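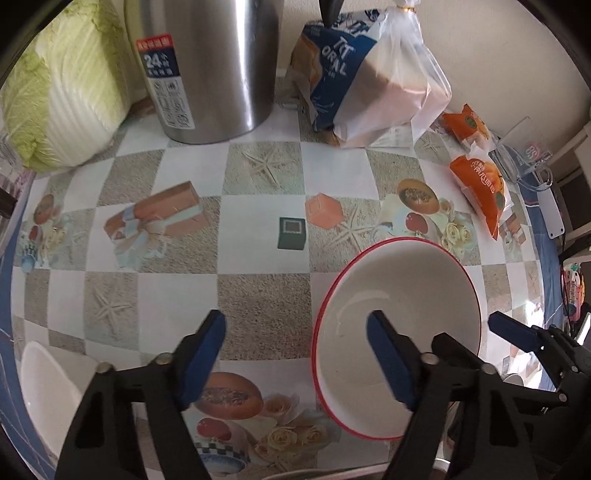
4 min read

My mother-in-law had a rule that you never went into a shop on the main street without saying hello to whoever was behind the counter, even if you were only ducking in out of the rain. I thought it was a bit much when I first married into the family. I've come around to it so completely that I now do it in petrol stations, to the great embarrassment of my children.

I've been thinking about her rule since June, when the Honder Street greengrocer put a notice on the door to say it would be closing. Trilok Mathur has run that shop for as long as we've lived here, and I'd guess that half of what I know about vegetables I learned leaning on his counter while he weighed something. He taught me to pick up a cabbage and feel the weight of it before I looked at the colour. He also told me, quite sternly, to stop keeping my tomatoes in the fridge, and I have mostly obeyed.

The reason for the closure is the ordinary one. The rent went from $400 a week to $462, and the big supermarket at Takell, which is a seven-minute drive if you get the lights, sells onions for less than he can buy them. I don't think there's a villain in this. I shop at Takell myself when the car is already pointed that way, and I'd be a hypocrite to carry on as though I'd never filled a trolley there.

But I do think we've let ourselves be talked into a very narrow idea of what a shop is for. If it's only a place where goods are swapped for money, then of course the cheapest one ought to win, and the self-serve checkout is a marvel (when it isn't telling me off about my bag). My neighbour Attila Pintér is eighty-one and lives alone, and he used to walk to Honder Street every morning at ten for one or two things. One or two things, mind you, never a full week's worth! He could have bought the lot in one go and saved his knees. What he was going for was the walk, the chat, and the fact that somebody would have noticed if he hadn't turned up.

You can't put that on a receipt, and I suspect that's why it never comes up when the council talks about the main street. They talk about parking. We had a whole evening on parking last year, and I sat through all of it with a cup of very weak tea.

What I'd like to see is a proper discount on rates for landlords who keep a food shop in the building, even a small one. Other towns have found money for murals and planter boxes, and I like a planter box as much as anyone, but you can't make soup out of it. And I'd like those of us who can afford it to buy our greens locally one week in two, and put up with paying a little more for the onions.

Attila gets his groceries delivered now. The driver is a pleasant young fellow, he tells me, and always in a hurry.

Enjoyed this column? Sign up for our free newsletter and get local opinion in your inbox. You can unsubscribe at any time.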